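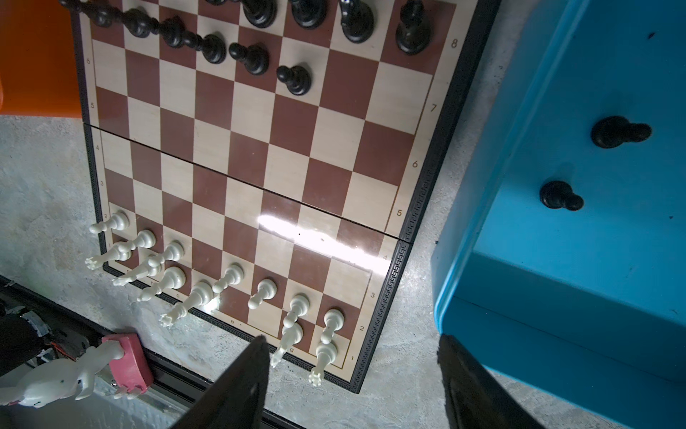
How do you get a robot ready to play chess?

Before a robot arm can move its first pawn in the morning, somebody has to look after it, a bit like brushing a horse before a ride. At the Nisdale science club that somebody is usually Tarık Tuncer, and he has kindly let us follow along while he works.

The arm is named Zekard. It has a hand with two fingers (engineers call this kind of hand a gripper) and a small camera at its wrist, so it sees the board from just behind its own fingertips. Imagine having an eye on the back of your wrist!

First comes the wiping. Tarık cleans the tips of the fingers with a soft cloth, and then he cleans the camera lens with a different one, very gently. A greasy fingerprint on the lens can make a knight look like a gray cloud.

Next he checks the wires and screws. A robot arm bends and twists all day long, and all that wiggling can work a screw loose, just as it can on your bicycle. He turns each one with a little screwdriver until it is snug and no tighter. The power is always off for this part, and it should be off for you too if you ever help with a robot.

After that Zekard has to learn where the board is. You can find square e4 by looking, but the arm needs numbers. Tarık steers the fingers slowly to each of the 4 corners and presses a button every time, and the computer works out where all the other squares must be. If someone bumps the board afterward, oh dear, he has to start over.

Light matters as well. Chessboards can be shiny, and a bright patch of glare may hide a square from the camera. When that happens Tarık moves the lamp, looks at the screen, and moves the lamp again.

Last of all is the squeeze test. Zekard picks up one pawn and puts it down 29 times. Too soft a squeeze and the pawn slips, too hard and it can shoot away across the table. Captured pieces have to be dropped in a bin beside the board, so Tarık tries that too.

The whole job can take up to 300 seconds, or five minutes, and then it is your move.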